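Roksolana Semeniuk
Thread: two hand-held grippers, one hall, my remaining patience. 1/

The contenders are the Bundorley, which we already own, and the Zirkusero, which Yaryna wants us to own. Same fingers-on-a-handle idea. Very different opinions about where your thumb lives. 2/

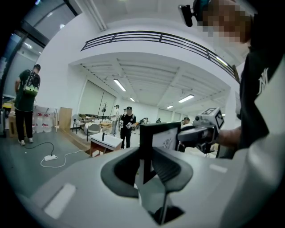 Rules, such as they are: 204 grasps per gripper, same objects, same people, swap halfway. Yaryna Dovhaniuk wrote the rules. Yaryna Dovhaniuk is also rooting for a side, which I mention purely for the record. 3/

Bundorley first. Heavy. After 15 minutes you start resting your elbow on your hip like someone holding a toddler at a parade. The trigger is lovely though, and I will hear no criticism of the trigger. 4/

Zirkusero: lighter, quicker to close, and it squeaks. Only on opening. By grasp 50 I was opening it slowly, like a fridge at midnight, and my cycle times went exactly where you'd expect. 5/

Rubber pads. Ridged is great on anything round and a menace on cards and thin lids, where the edge finds a groove and decides to stay there. Smooth drops the marker pen. Pick your regret. 6/

Tracking. Marker cube on top gives us a nice steady pose until you roll your wrist, and then the software believes the gripper has moved to the parking lot. Maksymiv (our pose filter, named after a street) catches most of these. Most. 7/

We logged 2562 frames of one run where the pose was perfect and the gripper width was stuck at zero throughout. Beautiful trajectory. A ballet, performed by a clenched fist. 8/

Cause: me. I skipped the width calibration. Moving on. 9/

Scores after the swap: Bundorley missed 7, Zirkusero missed 15. Yaryna says the squeak made people nervous and wants a rerun with oil. I said that's called a handicap - she said it's called maintenance. 10/

Someone asked about Ornthorpe's new one. Their demo unit is supposed to ship in January. They didn't say which January. 11/

Rerun is tomorrow at 9 am. Oil has been bought. I'm bringing a wrist brace and the calibration checklist, laminated. 12/12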